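I went to the open day at Utuvside because a neighbor had a spare ticket and I was tired of arguing about robots I had never stood next to. The Vikdale hall was packed by ten. Almost 80 of us leaned over a rope to watch a pair of black fingers work at a table set with bowls and a plate of toast and lettuce.

I will be fair. The demonstrator, Cor Smits, was patient and took every question, even the rude ones. He told us the Minami arm had practiced this table 500 times since October. I asked how many of those tries had gone well. He said 76 percent, and the man beside me nodded as if that were a good number.
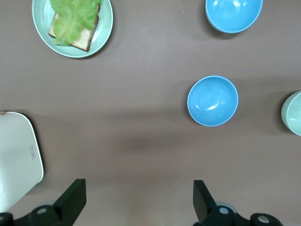
Would you keep a dishwasher that failed one night in four? I wouldn't. And this was their table, with their bowls, under their lights. My kitchen has a wet dishcloth on the counter and a kid's homework under the butter. I asked Smits about that as well. "We're getting there," he said, and went on to the next hand.

The brochure says home trials will start in Dindwood within 2 years. Maybe so – I've been reading sentences like that since I was in school. What bothers me is the clapping. People clapped for one moved bowl, and I clapped too, out of politeness. Then I drove home and cleared my own table before the news came on.

If they hold another open day, I'd like to bring my own dishes.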